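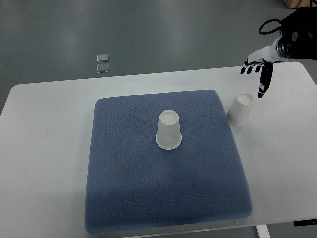 Friday, bench notes, Skemen line

The change to the packing shift starts next week, so I want this written down before everybody remembers it differently. The Helolberg people asked us to keep the morning crew at its present size and move the work around inside it. Fine by me. What moves is the cup handling. Until now a packer picked, turned and set every cup by hand, all shift, and wrists were the main complaint in the log. The arm will take the plain setting-down moves and the packers will take checking, restocking and the odd sizes. Practice is on the white table with the blue-gray cushion. One upside-down paper cup on the cushion and one on the bare tabletop gives a soft surface and a hard one side by side, and those are the two cases we argue about most. A cup on the cushion may not sit the way a cup on the table does, and whoever is minding the station has to know that before they touch the settings.

Talked to the crew at the 8 o'clock break. Main points, as I wrote them on the back of the rota:

- Pay grade for the station minder. Not settled. Wenonitz site pays it as a skilled post, ours does not yet. I said I would ask and I will.
- Breaks. The arm does not stop for them, so somebody has to cover. Agreed on 2 minders per shift, swapping at the half.
- Speed. A few want it slow at first. I agree. We keep the pace low until the minders say otherwise, and the office does not get to change it from upstairs.
- Noise. No complaints so far.

The stop button needs to be reachable from both sides of the station. At the moment you have to walk around. I have put in a request for a second one. 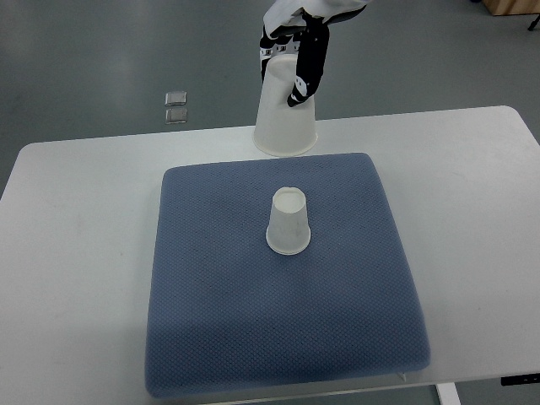
Does the minder have to stand there the whole time?

For the first 3 weeks, one of the two stays within reach of the stop button whenever the arm is moving. After that we look at the log and decide with the crew.

Training is half a shift each, in pairs, on the practice table. First part is stopping and restarting, second part is clearing a dropped or crushed cup. I had planned to leave the settings screen out, but the packers asked for it and they are right, they will be the ones standing there when it goes wrong. Added an hour.

Log sheet: I took the Rajan form and cut it down. Time, what happened, who cleared it, how long. The old one had a box for "operator error" and I removed it. People were leaving stops off the sheet to keep out of that box, and then the numbers are no use to us.

Cups for practice: the carton is 1000, keep it away from the production stock. Crushed ones go in the paper bin.

Still open: pay grade, second stop button, who covers when both minders are out sick.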